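Our Visit to the Sirbridge Open Day
Robotics Elective, Project Report, July 2024

Our group of 13 students went to the open day at Sirbridge, where Cloretti was showing how its two-armed robot is practiced in a simulator before anyone lets it near a real door. I had expected a lot of noise and metal, and we mostly sat in front of big screens, which suited me fine after 70 minutes on the bus.

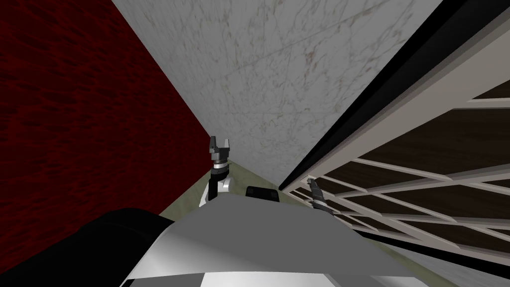
The software is called Plisel, and the people running it were very patient with us. They explained that tight rooms are the hard part, because a robot with wide shoulders has to know where its arms are before it turns. We each got a turn at the controls – mine was short and a bit clumsy, I admit – and then we wrote down what we had noticed while it was still fresh. 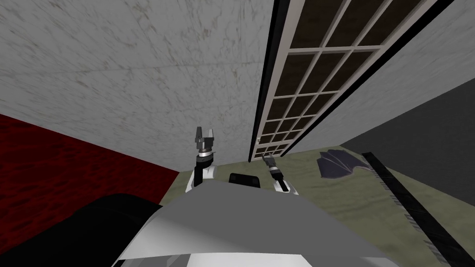 Figure 2. Simulator view over the robot's torso, with both arms up and a lattice panel behind.

What I found hardest was judging distance. The rooms look tilted from up there, and it took me a good while to get used to which wall was which. Several of us felt the same, and we would like to go back in February and try again with more time at the desk.

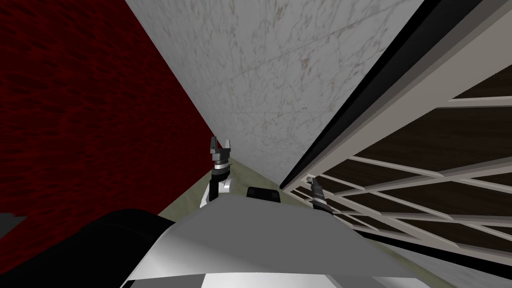
Comments

Ok wrote that the simulator desk was the best part of the day for them too, and wished the turns had been longer.

marblecake98: Did they say if schools can use Plisel at home? Our class has 25 kids and we would love to try it.

Reply: They told us to write to Cloretti and ask, so that is what we're doing – will post here if we hear back!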